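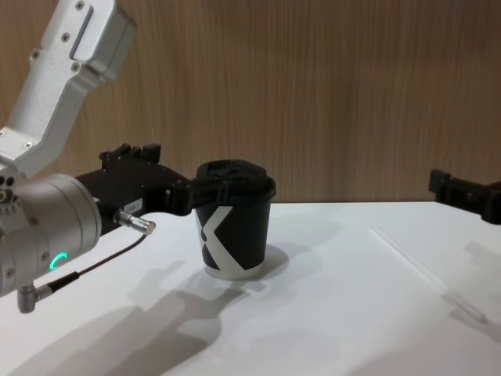 Can a machine run the counter at Tunthorpe yet?

It can do a few of the chores, slowly, if a member of staff has laid everything out for it first.

Dimitriou Coffee, Tunthorpe branch
Minutes of the June meeting on automation, held in the upstairs room, 4 pm

Present: Rosalba Cattaneo (chair), Velimir Dumitrescu, Kalliopi Grgić, Laurier Landry (minutes)
Apologies: Vesela Vukčević, who was covering the counter, there being no machine to do it

1. Minutes of the last meeting
Agreed, after the word "revolution" was changed to "trial" in two places. Velimir asked for his objection to be recorded. It is recorded.

2. Matters arising
The dishwasher is still leaking. Kalliopi has rung the repair firm again and been told that someone will ring back. Rosalba observed that we were about to spend an hour on the future of labour with a tea towel stuffed under the present one.

3. Counter chores
Velimir had drawn up a list of the small jobs done in an ordinary morning: moving a filled cup to the collection end, putting out stirrers, wiping down, emptying the knock box, restocking lids. He believes the first two are within reach of a pair of arms now and the rest will follow. Kalliopi asked when. Velimir said it depended on what was meant by follow.

There was a long discussion of cups. Paper ones give when squeezed, and a full one behaves differently from an empty one. Laurier pointed out that a new starter gets the hang of this on the first morning, generally after one bad experience. Rosalba wants any supplier to show us full cups with the lids on, hot, at our own counter. Empty cups on a tidy table will not be accepted as evidence.

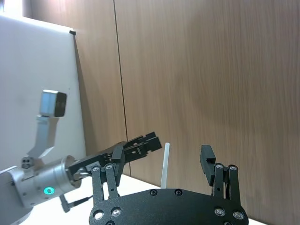
Stirrers took nearly as long. They are light, thin and fond of sticking together, and customers take them by the handful regardless. Kalliopi said the current system (a jar) had a good record and asked what problem we were solving. Velimir said that picking up thin things was a fair test of whether a machine could be trusted with anything else – a teaspoon, say, or a receipt. This was thought reasonable, and he was allowed to keep the item on the list.

4. Quotes
Two received. Perkix would charge 569 a month for a counter unit, with set-up extra and wiping not included. Caseo offers a shorter hire and wants 40 hours of our time for what its letter calls joint preparation. Laurier asked whether that meant us moving the furniture. Velimir will find out.

Rosalba reminded everyone that we serve 200 drinks on a good morning and that the queue does not admire patience. She would consider a machine for the back kitchen, out of the public eye, where it could be slow in private.

5. Staff views
Vesela had sent a note, read out in full: "It can have the bins." General agreement. Velimir conceded that neither firm does bins.

6. Actions
Velimir to ask both firms for a demonstration with hot, full cups.
Kalliopi to chase the dishwasher repair.
Laurier to order stirrers and a second jar.
No money to be committed before the next meeting.

7. Any other business
The biscuits had run out by item 3. Laurier to bring more next time.

Meeting closed at 5.20 pm, when Vesela called up the stairs for help with the queue. All present went down.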